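车道线检测模块配置教程:掩膜、逆透视与阴影处理

发布于 2024年10月19日

本文说明如何在 Gruseo 感知工具链中配置车道线检测节点,适用于单目前视输入、高速公路及类似道路。读者应已完成相机内参标定,并能正常运行 gruseo_node。未标定的先看安装篇。

一、准备数据

从 Calside 路段数据包中取一段连续帧,本文所用片段共 3,113 帧。解包后放入 data/calside/,目录内不要混放其他路段,否则时间戳排序会出错。配置文件为 lane.yaml,所有参数修改后需重启节点,热加载只对可视化部分有效。

二、设置静态掩膜

车头和镜头遮挡区在整段数据中位置固定,应在预处理阶段一次性屏蔽。用 mask_tool 打开任意一帧,沿遮挡边缘取点,生成二值图,保存为 mask.png。边缘向外扩 4 个像素,避免遮挡边界本身产生强梯度。发动机盖必须整块划入掩膜,它的反光会随环境变化,曾多次被误判为路面标记。

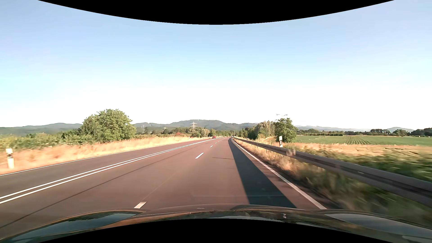
掩膜生效后进入候选线提取。节点先对灰度图做水平方向的亮-暗-亮差分,再按宽度筛选,宽度阈值随行号线性变化。参数 min_contrast 默认值偏低,在有树影、车影或护栏影的路段会把阴影边界当作候选。右侧车道里那片深色阴影就是典型情况:它由远及近逐渐变宽,走向与车道线相近,单看梯度很难排除。处理办法是打开 two_sided,要求候选两侧同时比中心暗。白色标线满足该条件,阴影只有单侧跳变,会被滤掉。阴影与右侧白色边线之间还夹着一条受光路面,这类窄亮带两侧明暗不对称,一侧是阴影,一侧是标线,一般不会通过双侧检验;若远处仍有残留,再收紧宽度上限。

路面接缝多为暗线,对亮线检测影响不大。需要注意的是浅色接缝,对比度低但方向可能与车道线接近。把 min_contrast 逐步上调,直到接缝消失而远处虚线仍保留为止。两者无法兼顾时优先保留虚线,接缝交给后面的跟踪环节处理。

三、逆透视变换

在 lane.yaml 中填写相机高度和俯仰角,运行 ipm_check。输出的俯视图里,同向车道线应互相平行。若上端收拢,说明俯仰角估计有偏差,每次调整幅度不宜过大。若整体倾斜,检查横滚角。坡道路段不适合做这一步,请选平直路段。

俯视图的感兴趣区域不必取得太远。远端一个像素对应的实际距离很大,拟合时权重应随距离衰减,参数为 far_decay。

四、线型分类与拟合

分类器沿每条候选线统计亮段与间隔的比例,输出 solid、dashed、double 三类。双实线在近处是两条独立候选,在远处会并成一条,需设置 merge_gap,使近处的两条归为同一对象。设置过大时,边线会与相邻标线误合并。

拟合采用 RANSAC,迭代上限设为 2,000。直道用一次多项式即可,弯道改为二次。不建议用三次,远端容易摆动。

五、跟踪

跟踪器为卡尔曼滤波,状态量为横向偏移和航向角。虚线间隔期内没有观测,滤波器按预测值外推,外推超过 max_coast 后轨迹终止。出现下列日志时:

track lost: coast limit

先确认近处虚线是否被掩膜遮住。掩膜画得过高是常见原因,比调滤波噪声更值得先查。

六、验证

运行 lane_eval,与标注文件比对。重点看误检帧,按类型归档为阴影、接缝、护栏、其他四组。护栏上沿偏亮时可能形成一条长候选,可用最外侧实线作为边界,将其外侧的候选全部丢弃。

调好的参数另存为 lane_calside.yaml。换到 Dumcombe 路段时,掩膜可以沿用,前提是相机没有重新安装;min_contrast 需重新标定。

已知问题:与 Farouk 规划模块联用时,double 类型会被当作 solid 接收,2 月的版本起已有警告提示,尚未修复。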